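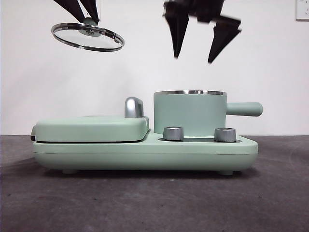

4. Adding old television programs and films to your library

This section explains how you bring your own recordings of television shows and films into Flidomar. Please finish the installation in section 3 before you start. The Weda player must be connected to the same home network as your computer, and both must be switched on.

Flidomar was made for people who collect older material: variety shows, studio comedies, television plays, late movies recorded from the air. Such recordings are often incomplete, and the titles on the labels are not always correct. For this reason the program asks you more questions than other library programs do. You can skip most of them and answer later.

4.1 Preparing the files

1. Make one main folder on your computer or on the external drive. Give it a short name, such as Shows.
2. Inside this folder, make one folder for each series and one folder for each film.
3. Put the episodes of a series in the folder of that series. Do not make a folder for each episode.
4. Name each episode file with the season number, a dash and the episode number. If you do not know the numbers, use the title of the episode or the name of the main guest.
5. Close all other programs that use these files.

Note: Flidomar reads names in the Latin alphabet with all accents. Question marks and colons in a file name can stop the import. Please replace them with a space.

CAUTION: Flidomar does not make a second copy of your recordings. If you delete a file from the main folder, it is also gone from the library. Keep a copy of rare recordings on another drive.

4.2 The first import

1. Open Flidomar and choose Library, then Add Folder.
2. Select the main folder and press Open.
3. Choose the type of material. "Series" is for programs with episodes, "Film" is for single films, and "Mixed" is for folders that contain both.
4. Press Start. The bar at the bottom of the window shows the progress.
5. Wait until the word Ready appears. Do not disconnect the drive before this.

The import of a large collection takes a long time. Our test library has 3,718 episodes and films, and we let it run during the night. If you have more than 300 files, we recommend that you import one series at a time, so you can correct mistakes while the list is still short.

If the import stops before it is ready, open Library again and choose Continue. Items which were already imported are not imported a second time.

4.3 Choosing the correct title

Many old programs were shown under more than one name. A series could have the name of the sponsor in its first season and the name of the star later, and the summer repeats sometimes received a third name. In the test library there is a variety program which was broadcast as The Ostermann Hour and was repeated in July as Ostermann Presents. Flidomar regards them as two different series until you connect them.

1. In the list, click the name you want to keep.
2. Hold the Shift key and click the other name.
3. Choose Edit, then Same Series.
4. Type the other name in the field Also Known As. You can type as many names as you need, with a comma between them.
5. Press Save.

Both names can now be used in the search. The episodes keep their own titles on the screen.

Note: A remake is not the same series, also when the name is identical. Please enter the year of the first broadcast for each of them. The year is then shown in brackets after the title.

4.4 Entering the cast

The cast list has 3 fields: Regular, Guest and Uncredited.

Regular is for performers who appear in most episodes of a season. If somebody left the show, enter the last season in the small field to the right of the name. The announcer and the band leader can also be entered here.

Guest is for performers who appear in a single episode. Enter them on the page of the episode and not on the page of the series, otherwise they will appear in every episode.

Uncredited is for small parts by actors whose names are missing in the titles. Collectors of old films like to search for these early roles. If you are not certain, put a question mark after the name. Flidomar shows this name in gray.

Performers who changed their stage name have one page with both names. To make it, open the page of the performer and choose Add Name. The name in the credits of each film remains as it was on the screen.

4.5 Recordings with missing parts

Often the opening titles were not recorded, or the tape ended before the last sketch. You can mark such a recording:

1. Open the page of the episode.
2. Choose Condition.
3. Select Complete, Beginning Missing, End Missing or Parts Missing.
4. If you wish, write a remark of up to 2 lines, for example "last song is without sound".
5. Press Save.

When one film exists in two recordings, you can join them under one title. In our library the mystery film The Drurnard Letters has a short television version with good sound and a long version with poor sound. Both are kept, and the Weda player asks which one you want to see. To set a standard version, mark the box Play This First.

CAUTION: The command Join Into One File is different from the command described here. It changes the files themselves, and it cannot be undone.

4.6 Sending the library to the player

1. Take the Weda remote control and press Home.
2. Choose Sources, then Flidomar.
3. The player shows a code. Type this code in the Flidomar window on your computer.
4. Press OK on the remote control.

The titles appear on the television in alphabetical order. The articles "The", "A" and "An" are not counted. If you prefer the order of first broadcast, press Menu and choose Sort by Year.

If a title appears but does not play, check that the external drive is connected and that the name of the main folder was not changed. If you did change the name, open Library on the computer, choose Find Folder Again and select the folder with its new name. Your cast lists and remarks are kept.

For subtitles and second sound tracks, see section 5.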